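Teaching by Hand at Kirnemcombe

The operator's left hand moves four inches, and across the room a white robotic gripper does the same. There is a short lag, which she has stopped noticing. Saodah Osman has been steering the arm since May, and in that time she has recorded 730 demonstrations of tasks most people finish without looking: picking up a bottle, turning it, putting it down somewhere else.

The Kirnemcombe lab does not write motion programs for these jobs. An operator performs each one through the robot, using a pair of handheld controllers, and the system logs joint angles, grip force and video for the whole run. A learning program called Haten then trains on the logs. Given enough runs, it produces motions of its own for objects in positions it has not met before.

How many runs is enough depends on the object. Rigid boxes are easy. Plastic bottles take longer, as the walls give under pressure and the label can slide against the finger pads. Of the 730 recordings, 532 involve a bottle of one kind or another.

"You learn to close slowly," Osman says. "If I squeeze the way I would with my own hand, I dent it, and then the model learns to dent it."

The operator works from two views. One comes from a fixed camera above the table. The other comes from a small camera at the wrist, and it is the one she watches during the grasp. It takes in the fingers and whatever lies between them, with the rest of the lab bent around the edges by the lens.

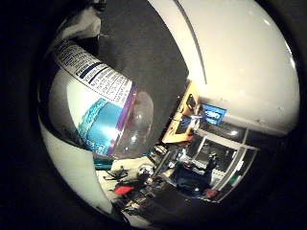 What the log keeps

Each run is saved whole, including hesitations. Early on, the team trimmed the pauses, and the trained arm became hasty near the object. The pauses went back in. Failed grasps are kept too, but tagged, and Haten uses them only to score its own attempts.

Runs are checked the same day. A second operator replays the wrist video beside the force trace and rejects anything with dropped data or a collision. In the last batch, 63 were thrown out, most of them for a timing fault between the Gosis controllers and the arm.

By hand or by wire

The lab has also tried the older method, in which a person takes hold of the arm and guides it through the task. Yeoh, the firm that supplies the arm, builds in a mode for this. It is quick to learn, and the operator feels the contact directly. The drawback is that the person's own arms end up in the video — and they will not be there when the robot works alone.

For now, remote control gets most of the hours. Sessions are limited to 10 runs before a break, a rule Osman asked for after finding that her grip traces grew ragged toward the end of a long sitting. The next set of recordings will cover bottle caps, starting with the wide ones.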